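Granolier Residents' Association
Minutes of the General Meeting

Held 15 March 2022, Calora Room, ground floor

The meeting was called to order by the chair at 7:05 p.m. A quorum was present. Apologies were received from the representative of the north stairwell and from the building manager.

1. Minutes of the previous meeting

The minutes were approved with one correction. Under item 4, "bicycle rack" should read "bicycle room." The secretary will replace the copy on the notice board.

2. Matters arising

The lock on the bicycle room has been changed. Residents who have not picked up a new key can do so from the office during opening hours. The old keys no longer work and do not need to be returned.

The broken light at the rear entrance was reported again. The manager has written to say the part is on order. The chair asked that a temporary light be put up in the meantime. Carried forward.

3. Report on the Vistitz open day

The members who attended the open day at the Vistitz workshop gave a report. The association had been invited after asking last year whether any household help equipment could be tried in the building for residents who find bending and lifting hard.

The visit started with a short talk on what the workshop does. Their present work is on picking up and moving ordinary household items, mostly cloth, and on teaching this to a machine by having a person do the job first with a hand-held gripper. The person carries the gripper and works it by hand, and a camera on it records what it does. The recordings are then used to train an arm. The staff said the arm can only learn from rooms like the ones it has been shown, so they want as many different homes as possible, lived in and with things lying about.

The group was then shown gripper work in a bedroom, on and near the bed. The members said it went more slowly than they had expected, and that the talk afterward was mostly about how hard soft things are to take hold of. A box has edges that stay where they are. A piece of cloth folds up, slides, or comes along with whatever is under it.
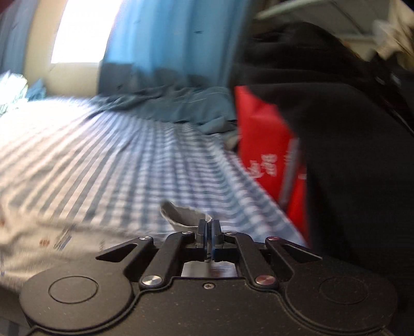
Gripper at the bed, fingertips nearly together, with the crumpled gray item on the checked sheet.

After the bedroom the group saw the training arm on a bench. It was given a folded towel and asked to move it from one tray to another. It did this on the second try. On the first try it closed beside the towel and came up with nothing. Staff said this was a common fault and that they keep the failed tries as well as the good ones.

Members were allowed to hold a spare gripper. Two points were noted. It was heavier than it looked, and one member with arthritis could not work it for more than a minute or so. Staff said the hand-held version is a tool for recording and is not meant for residents to use as an aid. Several people at the meeting had understood otherwise from the first notice, and the secretary agreed that the notice should have been clearer.

Questions put to the workshop staff, with the replies as reported:

On cost, no price was given. The arm is not for sale and there is no date for when it might be.

On privacy, recordings made in a home show whatever is in the room. A household that takes part is asked to put away letters, photographs and medicine beforehand. It can view the recordings and ask for any of them to be deleted within 99 days.

On safety, the arm stops when it meets resistance. A member asked what would happen with a cat on the bed. Staff said they would not run it with an animal in the room.

On damage, the workshop carries insurance for visits to homes. A copy of the policy was requested and has not arrived yet.

4. Proposal to host recording sessions

Following the report, it was proposed that the association let the workshop know that apartments in the building may be available for recording sessions with the hand-held gripper. The arm itself would not be brought in.

Points raised in discussion:

The building has 187 apartments and there are three basic layouts, so the workshop would get some variety, though less than it may hope for.

Each household would decide for itself. The association should not hand over a list of names or apartment numbers.

Some members felt that the association would be giving a good deal and getting little back. The members who attended said that the workshop had offered a return demonstration in the Calora Room, open to everyone in the building.

One member was against the proposal on the grounds that visitors would need to be let in during the day, when few people are at home. It was agreed that the household concerned must meet visitors at the front door and see them out.

The motion was amended to limit the trial to five households, with a report back before any more are added. The amended motion was put to a vote and passed.

5. Elevator service

Mykhailiuk, the elevator contractor, will carry out the yearly service in April. Each elevator will be out of use for one morning. The dates will be posted in both lobbies a week ahead. Residents who cannot manage the stairs should tell the office so that the work can be planned around them.

6. Any other business

The laundry room timer is running fast. To be reported to the manager.

A request was made for larger print on posted notices. Agreed.

Two members asked whether the next open day at the workshop could be attended by residents who are not members of the association. The secretary will ask.

7. Actions

Secretary: write to Vistitz with the terms agreed under item 4, ask again for the insurance policy, and ask about non-members at the open day.

Secretary: put up a corrected notice on what the hand-held gripper is for.

Chair: speak to the manager about the rear light and the laundry timer.

Office: collect names for the trial in a sealed box at the front desk.

The next meeting will be held in April in the same room. The meeting closed at 8:40 p.m.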